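Cillovon to drop inner trays from small-parcel shipments starting in May

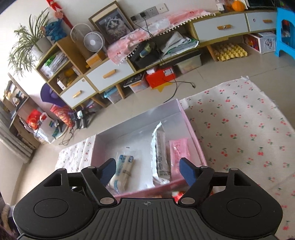
Packaged items in an open shallow box with pink edges.

Cillovon, the mail-order fulfillment company based in Besum, will stop using molded inner trays in its small-parcel line beginning in May. Orders that fit in the company's shallow carton sizes will ship with the items placed directly in the carton, held by a single sheet of folded paper where the fill level calls for it. The larger carton sizes are not affected.

The change follows a trial covering 3,422 parcels sent through the company's regular carriers. Half of the cartons went out with the existing tray and half without. Cillovon published a short technical note on the trial this week, along with revised packing instructions for merchants that use its warehouse.

According to the note, the damage rate for cartons without a tray was slightly lower than for cartons with one. The company does not claim that removing the tray protects goods better. It describes the difference as within the range expected from chance and says the result was enough to show that the tray could be taken out without raising claims.

Most of the damage recorded in both groups was to the outer carton: crushed corners, split seams and lids that opened along the tuck. Damage to the goods themselves was less common and was concentrated in items in rigid packs with sharp corners. Items in flexible film packaging had the fewest problems in either group.

The trays are thermoformed inserts supplied by Pullunex. They were introduced when Cillovon began handling orders for cosmetics and household merchants, several of which wanted products to sit in fixed positions when the lid was lifted. The insert comes in two depths and has to be matched to the carton by the packer. The note lists mismatched inserts as a frequent cause of bulging lids, which in turn caused cartons to be rejected by automatic sorting equipment at carrier hubs.

Pullunex will continue to supply Cillovon with inserts for fragile goods, including glass bottles and ceramics. Merchants that want to keep the tray for other products can request it, but it will be billed as a separate line item instead of being included in the standard packing fee. Cillovon has not released the price.

Laboratory testing was carried out by Oyelaran, a packaging test house. Cartons were conditioned at a fixed temperature and humidity, then put through a sequence of drops onto a steel plate, a compression test and a period of random vibration. The drop height was 30 inches for all carton sizes. Each carton was dropped on one corner, the edges meeting at that corner and then the flat faces. Oyelaran repeated the full sequence four times with fresh cartons for each packing arrangement.

In the vibration portion, items in cartons without a tray moved more, as expected. The main effect was scuffing on printed film and on paper labels. Oyelaran graded the scuffing by eye against a reference card and found it acceptable for most of the products tested. Two product types were graded as marginal, both of them carrying uncoated paper labels on the outside of the pack. Cillovon says those products will be assigned to the folded-sheet arrangement by default.

The revised instructions set limits on empty space in the carton. Where the goods cover most of the base and sit close to the lid, no filler is used. Where there is more room, the packer adds one folded sheet on top of the goods. Where the gap is larger than the sheet can take up, the order has to move to a smaller carton. Packing software at the Besum warehouse will select the arrangement from the stored dimensions of each product, and merchants are being asked to check those dimensions before the changeover.

Dimensions have been a weak point. The note says a number of product records list the size of the item without its outer packaging, or list the shelf display pack in place of the single unit. With a molded tray, the error was usually hidden because the insert set the position of the goods. Without it, a wrong height can lead the software to pick a carton that is too deep. Cillovon will measure products again on arrival if a merchant has not confirmed its records by the time the new instructions take effect.

Soft packs have their own rule. Film bags with trapped air are to be laid flat in a single layer, with the seal facing the long side of the carton. Stacking is permitted only when the upper pack is lighter than the one below it. Elongated packs go parallel to the long side where they fit, and diagonally where they do not, provided the lid closes without pressure. The instructions do not allow taping items to the base or to one another.

Colored and printed cartons supplied by merchants may still be used. They must meet the same board strength as the standard carton, and the printed side must not be varnished in the area where the shipping label is applied. The note mentions labels lifting from glossy surfaces as a separate problem, found in the trial but unrelated to the tray. Merchants with existing stock of varnished cartons can use it up if they leave a bare panel or pay for an overwrap.

For recipients, the visible difference will be small. Cartons will weigh slightly less and contain one less material to sort for disposal. The plastic inserts are not accepted by many curbside collection programs, and Cillovon's return line has handled regular requests to send them back, a service the company does not offer. The folded sheet is unbleached kraft paper and can go in with the carton.

Returns will also change. The tray had been used as a rough completeness check on returned multi-item orders, since an empty cavity showed that something was missing. Staff will instead scan each item against the original order. Cillovon expects this to add a few seconds per return and has revised its handling targets to match. Refund times quoted to customers stay as they are.

The company plans to switch its packing stations over in stages. The first group of four stations will move to the new instructions at the start of the month, with the others following once remaining inserts at each station are used up. Stations handling fragile goods will keep both arrangements in place. Damage claims will be logged by arrangement, and merchants will be able to see the figures for their own orders in the account portal.

Questions on carton approval go to the Cillovon packaging desk. Samples should be sent flat, with the board specification attached.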